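Week 7 notes: learning to pick from a messy bin
Lilla Simon, Robot Learning Lab, Sadville

Okay, so last Thursday we ran out of time just as I was getting to the good part, which is how you score a grasp before you try it. Let's pick it up there.

Remember the setup from the Gramach project. We have one arm, one bin and a handful of everyday things, and the policy has to choose where to put the fingers from a picture alone. No object models, no list of names. I like this version of the problem because the things are so badly matched. A cup lying on its side has a nice rim to pinch. A clear lid is close to flat, and a depth camera can look straight through it! The same network has to deal with both.
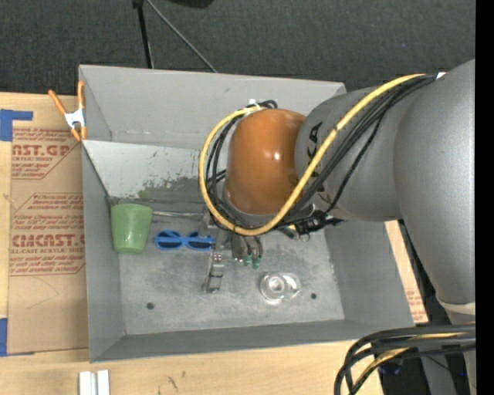
The method we're reading (I call it Cevance, after the code folder) splits the choice in two. First a proposal step throws out a bunch of candidate grasps, each one a point, an angle and a finger opening. Then a scoring step looks at a small crop around each candidate and guesses the chance that the lift will work. You take the top score, try it, and write down what happened. That last bit is the training label, so the robot makes its own homework.

Now the part people trip over on the problem set. The score is trained only on grasps the robot tried, and it only tried the ones it already liked. So the data leans toward easy picks - cup rims, mostly - and the scorer never learns much about lids. Our fix is dull and it works pretty well: on a fixed share of tries, pick a candidate at random and keep the label, good or bad.

Numbers from our own runs, so you can check your plots. We held out 113 tries for testing. The greedy version missed 38 of them and the one with random tries mixed in missed 26. I'd call that encouraging, but please don't write "solved" in your report (two of you did last year).

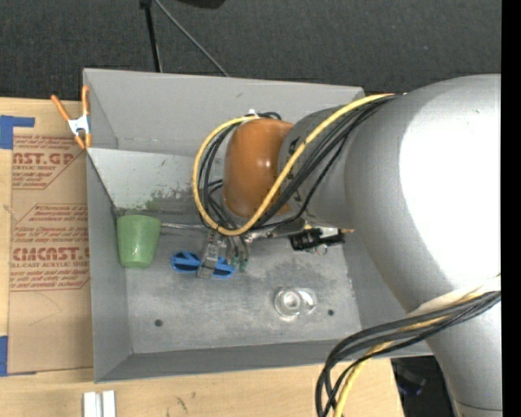 Page last changed: November, by L. Simon

One more thing on walls. A grasp next to a sloped side can score high in the crop and still be impossible, as the wrist would hit the bin on the way down. Bensaid, our motion checker, throws those out after scoring. If you count them as failed grasps you'll teach the scorer the wrong lesson, so log them separately. I did it wrong myself the first time and lost a whole batch of labels.

For next time, read the section on crop size and try the scorer with the crop cut in half. Bring your plots, even the ugly ones.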